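Cómo quitar el olor a humedad de una cajonera heredada

Publicado en Casa y muebles
Xóchitl Medrano
2/18/20

Hola a todos, a ver si alguien me puede echar una mano porque ya no sé qué más probar. En noviembre me traje de casa de mi tía una cajonera de madera que llevaba años en un cuarto sin ventilar, pegada a una pared que daba al norte. El mueble está bien, los cajones corren, no le falta ningún tirador, pero huele. Huele a sótano, a libro viejo, a no sé qué. Abro el cajón de arriba y me viene la bocanada a la cara.

Lo que he hecho hasta ahora: pasar un trapo con agua y vinagre por dentro (dos veces), dejar los cajones fuera en el balcón unos días, poner bicarbonato en platitos, poner café molido en platitos y meter unas bolsitas de lavanda que me dio mi cuñada. Con la lavanda fue peor, ahora huele a sótano con lavanda. Con el café parecía que mejoraba, pero en cuanto lo quité volvió todo igual.

Por dentro la madera está sin barnizar, o eso me parece, es más clara que por fuera y un poco áspera. No veo manchas negras ni pelusilla ni nada raro, aunque en el fondo del cajón de abajo hay una zona más oscura, como un cerco. Pregunté en la tienda de pinturas de Drornside y el chico me quiso vender un producto que costaba casi más que el mueble y encima no me supo decir si luego se podía guardar ropa.

Mi idea era poner ahí las sábanas y la ropa de la niña, así que no quiero echar nada fuerte. ¿Alguien ha conseguido quitar este olor de verdad? ¿Lijo? ¿Barnizo? ¿Lo doy por perdido? Gracias de antemano, y perdón por el rollo.

Farah
9 votos

¡No lo des por perdido! Yo pasé por lo mismo con una cómoda que compré de segunda mano en Prurndale y te cuento lo que hice, que me costó un par de meses pero ahí la tengo, en el dormitorio, con los jerséis dentro.

Primero, el vinagre. Está bien para limpiar pero hay que usarlo con el trapo casi seco. Si mojas la madera sin barnizar se bebe el agua, y luego tarda muchísimo en soltarla, sobre todo en invierno. Me da a mí que con las dos pasadas y el balcón en noviembre igual le metiste más humedad de la que le sacaste (no te lo tomes a mal, yo hice exactamente eso).

Lo que tienes que hacer es secarla bien. Saca todos los cajones y no los dejes apilados, ponlos de pie apoyados en la pared, separados, en la habitación más seca de la casa. El armazón también, y apartado un palmo de la pared para que corra el aire por detrás. Si tienes un deshumidificador o te lo prestan, cierra la puerta de la habitación y déjalo funcionar por las noches. Yo lo tuve puesto nueve noches. Sin deshumidificador también se puede, con un ventilador flojito, pero tarda más.

Cuando esté seca, lija por dentro. Grano 120 y luego 180, sin volverte loca, solo para quitar la capa de arriba, que es donde se queda la porquería. Lija también los cantos y la parte de abajo de los cajones, que de eso siempre nos olvidamos. ¡Y la trasera! La trasera suele ser un tablero finito y chupa todo lo de la pared. En mi caso el olor venía sobre todo de ahí, y acabé cambiándola por una nueva que me cortaron a medida. Me cobraron una miseria. Ponte mascarilla, eso sí, y abre la ventana.

Luego aspiras todo, pasas un trapo con un poquito de alcohol, dejas que se evapore y sellas. Yo usé goma laca, dos manos finas. La goma laca es una maravilla para los olores, los deja encerrados, y además seca enseguida. El primer día huele a alcohol que tumba, pero se va. Dale también a los costados de los cajones, pero muy fina, que si te pasas luego no entran - a mí uno se me quedó atascado y tuve que volver a lijarlo.

Del cerco oscuro no me preocuparía mucho si al pasar el dedo no se mancha. Si se mancha, entonces es moho y eso hay que limpiarlo antes de lijar, nunca en seco, porque lo repartes por toda la casa.

Ah, y cuando termines no la llenes el primer día. Deja un cajón con una toalla limpia dentro una semana y luego hueles la toalla. Si la toalla huele bien, adelante con las sábanas.

Anside
2 votos

bicarbonato, pero mucho, no un platito. yo eché el paquete entero por los cajones y lo dejé un mes. luego aspirador y listo. y si no, la pintas de blanco por dentro y ya

Xóchitl Medrano

Gracias, Farah, qué paciencia has tenido. He pasado el dedo por el cerco y no mancha, menos mal. Lo de la trasera ni se me había ocurrido, la he mirado esta mañana con una linterna y por abajo está ondulada, así que seguramente vengan de ahí los tiros. He pedido un presupuesto para cambiarla.

Anside, lo del paquete entero lo tendré en cuenta, aunque con las rendijas que tiene esto me veo sacando polvo blanco hasta el verano.

Me queda la duda de la goma laca por fuera. Por dentro lo tengo claro, pero la parte de fuera ya tiene su acabado, un tono tirando a naranja con la veta bien marcada, y me da miedo que cambie de color o que queden cercos alrededor de los tiradores dorados. Me gustaría que se quedara más o menos en esta línea, veta a la vista y tiradores de barra:

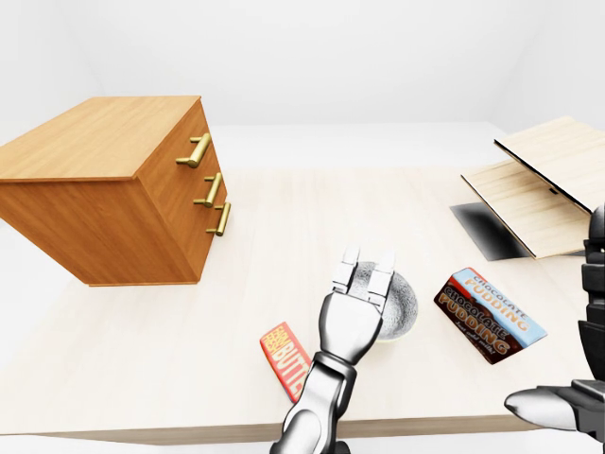
Farah contestó que por fuera no tocara nada, que si el acabado está sano el olor no pasa por ahí, y que la goma laca encima de un barniz que no conoces puede quedar a parches. Como mucho, me dijo, un poco de cera incolora en la tapa, y los tiradores desmontados antes de ponerse a limpiar, guardando los tornillos en un sobre con el número del cajón.

Así que por fuera la dejo como está. Para los tiradores pensaba usar solo agua tibia y jabón neutro, porque no sé si son macizos o llevan un baño por encima, y si es un baño los limpiametales se lo comen. Ya me pasó con una lámpara y no quiero repetir.

También voy a cambiarla de sitio. La tenía pensada para el pasillo, justo en la pared que da al patio, y después de leeros la voy a poner en el cuarto de la niña, que le da el sol por la tarde. Con unos taquitos de fieltro debajo para que no apoye del todo.

Farah

Muy bien lo del cambio de sitio. Una cosa que se me olvidó antes: el papel de forrar cajones, ese adhesivo, no lo pongas. Si queda algo de humedad la atrapa debajo y vuelta a empezar. Si quieres forrar, papel normal sin pegar o una tela de algodón que puedas lavar. Y los fieltros, que sean gorditos, que los finos se aplastan en cuatro días.

Sobre los tiradores, prueba el jabón en la parte de atrás de uno y espera al día siguiente antes de hacer los demás.

Anside

yo sigo diciendo que bicarbonato

Xóchitl Medrano

Actualizo por si le sirve a alguien que llegue con el mismo problema. Los cajones llevan ya unos días de pie en el cuarto y el deshumidificador (me lo ha dejado mi hermano) saca bastante agua del depósito, más de la que yo esperaba. El olor ha bajado, en los dos de arriba casi tengo que meter la cabeza para notarlo. En el de abajo todavía canta.

La trasera nueva me la cortan la semana que viene. Cuando la tenga puesta lijo, doy la goma laca y hago la prueba de la toalla.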